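Why Does a Pan Have a Handle?
Shapes, and what they are for
Most things look the way they do for a reason. A few are just showing off.
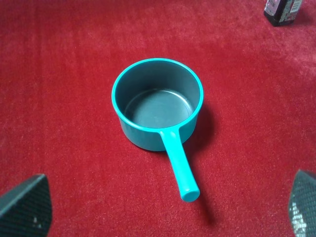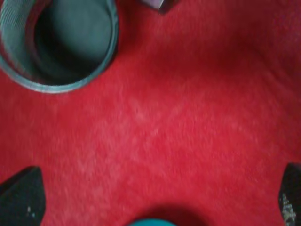
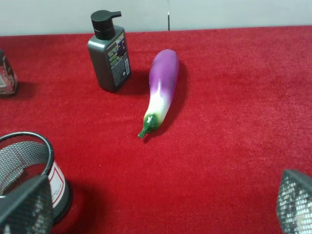 Photos: Durrani / Penosgate

A saucepan has a long handle so your hand can stay away from the hot part. A toy one never gets hot, but it would look silly without it.

Mesh is mostly holes. It still holds your pencils – just don't try soup.

Push down on a pump bottle and a little comes out. Push 36 times and someone will want a word with you.

And the eggplant? Real ones grow on plants. Toy ones are purple and very hard to cook.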